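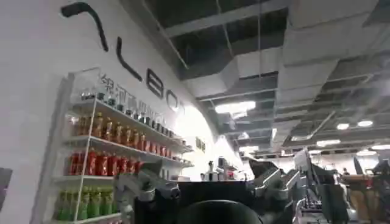

Sorting drinks by color

2020-05-10

I spent most of this morning redoing the drinks shelf in our garage, and the idea came from a white shelving unit against a curved wall. Four rows, one kind of bottle to a row. Dark bottles on top, amber and orange under those, then red, then green at the bottom. I liked it right away. It's the sort of thing you can copy at home without buying much.

Our own shelf was a mess. I put it up in April, a plain metal one from Rirner, and since then everybody had been setting things wherever there was a gap. My father, Terence, keeps his root beer out there. Phyllis buys iced tea by the case. I drink mostly sparkling water and the odd ginger beer. If you wanted a particular bottle you moved six others first.

So I took everything off and wiped the shelves down with dish soap and warm water. Under the bottom one I found 2 cans of tomato juice, both well past their date, and those went down the sink.

Then I sorted. Root beer and cola went on the top shelf, iced tea on the second, and cranberry juice on the third. The green bottles of sparkling water went on the bottom. That one bothered me a little, as I drink the most of those and now I have to bend down. But they are also the heaviest, and I didn't want glass that size up high over a concrete floor. The ginger beer is in with the iced tea for now. The color is close enough.

Packing the bottles close together looks good and holds more than I expected. The trouble is the back row. With ours you can't tell what is behind the front bottle, so the old ones sit there forever. I'm putting new bottles in from the back, and I have asked Phyllis to do the same. We'll see.

Labels facing front took longer than the sorting did. It took nearly 13 minutes just for the iced tea, and Dad had already turned one around by lunch.

I left the shelf edges bare. Weidong Yuan from next door came over to borrow the ladder and thought I should mark each row with tape, but the colors do that job already.

Next weekend is the paint cans, which are on the floor next to the freezer and have been there since we moved in.

Wayne Kettle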